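Castden Institute Bulletin
Research Computing and Automation
Dec 14, 2019

Prasow group releases second version of its perception and planning software

The Prasow group has completed the second version of the software it uses to turn hand-held gripper recordings into motion plans for handling cloth. The new version, named Nerlow, replaces a set of separate scripts that the group had maintained for its earlier work. It was prepared under the direction of Theano Mitsotakis-Vlachou, with Cosmin Ursu responsible for the planning module.

The most significant change concerns the way in which the software estimates the position of each gripper. The earlier version relied on visual features in the view from the gripper itself and often lost its place over plain surfaces. Wood grain proved especially difficult, as its lines repeat and are easily matched to the wrong location. Nerlow combines the visual estimate with motion sensor readings and gives the image less weight when few reliable features are found. In a test set of 331 recordings, the number in which tracking was lost fell from 40 to 21.

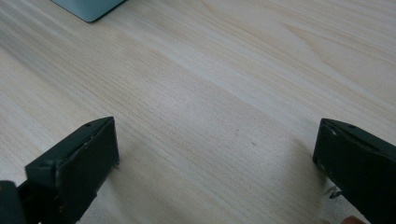
View between the gripper fingers over the wood-grain tabletop.

The fingers remain in view throughout a recording, and the software now masks them before any features are selected. Users may adjust the mask through a small editing tool, which also shows the features accepted and rejected at each step. The group recommends that the mask be checked whenever fingers are replaced.

The planning module has been rewritten as well. It accepts the paths of both grippers on a common clock and divides them into reach, grasp, carry and release. Where the two paths would bring the arms too close together, the planner delays one arm and reports the change to the user - a step that previously had to be carried out by hand.
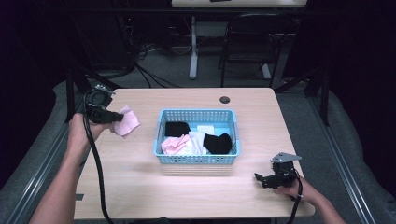 Two-handed cloth handling at the laundry basket, with a pink cloth in the left gripper.

Cloth remains the most demanding material for the perception module. Folded pieces of the same color are still sometimes labeled as one, and Mr. Ursu has noted that the planner can be no better than the labels it receives. Work on this problem will continue through April.

Nerlow is available to all Castden research groups on the Ikeda computing cluster. Each account may store up to 200 recordings, and requests for additional space should be sent to the Prasow group in writing.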